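Storing Anime Discs and Box Sets

Keep discs upright, spine out, in a closed cabinet. Stacking flat puts the full load on the bottom case, and the hub teeth are the first part to break. Limited-edition boxes with rigid slipcases should not be packed tight - leave a gap of 2 mm per box so the art does not scuff when one is pulled.

Cardboard digipaks warp in damp rooms. A packet of silica gel on each shelf is enough for most cabinets. Replace it every three months, or sooner in August.

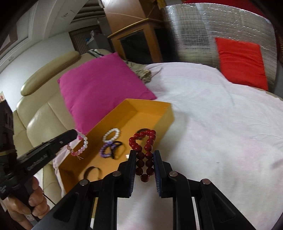
Booklets, postcards and other paper extras should come out of the case if they press against the disc. Store them in acid-free sleeves, labeled by series and volume.

To clean a disc, use a dry microfiber cloth and wipe from the hub straight out to the rim. Never wipe in circles. For fingerprints, dampen the cloth with distilled water first.

Past 18 series, keep a spreadsheet. Useful columns are title, region code, episode range, audio tracks and shelf. Check the region code before buying imports - a locked player will reject the disc regardless of its condition.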